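4.2 What the open day can and cannot show

The visit to Nendance in June was arranged as a public demonstration, and we treat what we saw there as a demonstration and no more. The hosts ran the Zerow two-arm setup on a book-handling task from ten in the morning until four in the afternoon, with a break at noon. Visitors came through in small groups and stood behind a rope. We stayed for the whole of both sessions, which most visitors did not, and our reading of the day rests largely on that difference.

A group that stayed for ten minutes would usually have seen one or two books handled and an operator who answered questions well. It would have left with a good impression. Over several hours the picture was less tidy. Attempts that ended badly were restarted without comment, and the talk given to each group carried on over the restart. We do not suggest that anything was hidden — the rope was close enough for anyone to watch — but the pace of the talk drew attention to the screen on the wall whenever the arms were being reset.

The handout given to visitors stated that the system had been trained on 1,895 recorded episodes and that it handled "everyday books of any kind." The first claim we could not check. The second is too broad for the material on show. The hosts told us that the working set held 40 titles, all of them chosen by the people who had recorded the training episodes. Mirzaei's objection to tabletop tests of this sort applies here with full force: when the same people pick the objects, the table and the starting positions, a high success rate says little about what happens on someone else's table. 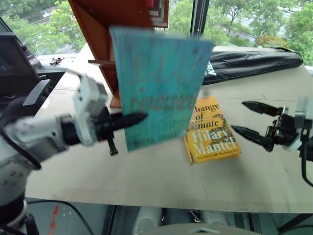 Figure 3. The book-handling task at Nendance. One arm holds a book upright over the table while the gripper of the other is open and empty; a second book lies flat between them.

We asked whether a visitor could put down a book from his or her own bag. The answer was polite and the answer was no, on the grounds that the insurance did not cover visitors' property. That may well be so. It would have cost little, though, to keep a few unfamiliar books in a drawer for the purpose, and Hanis did this at its own open day with far less equipment and a much weaker success rate to defend. We learned more from the failures at Hanis than from the successes at Nendance.

A second point concerns the word "autonomous," which appeared on the handout and in the talk. An operator sat at a keyboard throughout. When asked what the keyboard was for, the operator said that it was used to start and stop each attempt and to choose the next instruction. Choosing the next instruction is a large part of the job in any real library or sorting room, and leaving it to a person should have been stated up front.

The hosts reported 230 attempts over the day and promised us the log. At the time of writing we have received a summary table but not the log itself, and the table does not separate first tries from restarts. Until it does, we leave the Nendance success rate out of Table 2. The planned expansion to 2,000 episodes would not change this decision — more training data is welcome, but the gap is in how the results are counted.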